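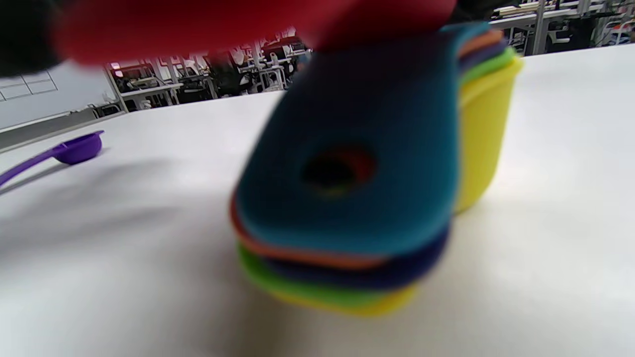 Posted by the Lorbridge Plain Words team, September 29, 2018

Progress report to the Bullier Fund: medicine leaflets, second stage

Hello again! When I last wrote, in April, we had a pile of draft leaflets and no real idea if patients could follow them. We're a good bit further along now.

We've printed 3,000 copies of the new children's dosing leaflet, and 2,000 are already out at clinics and pharmacies across Lorbridge. The other 1,000 are waiting on the Flinevum office, which wants its own phone number on the back (fair enough, but it did cost us two weeks).

I also sat in on reading sessions with 65 parents. The word that tripped people up most was "dose" — plenty of them took it to mean the whole day's medicine. So we now say "each time you give it," and I like that much better.

The part that's behind is the translations. The Kolář print shop can't start until we send final text, and that's on me. I'd like to move $1,000 from travel to printing to cover the extra languages. Could you let me know if that's okay before we place the order?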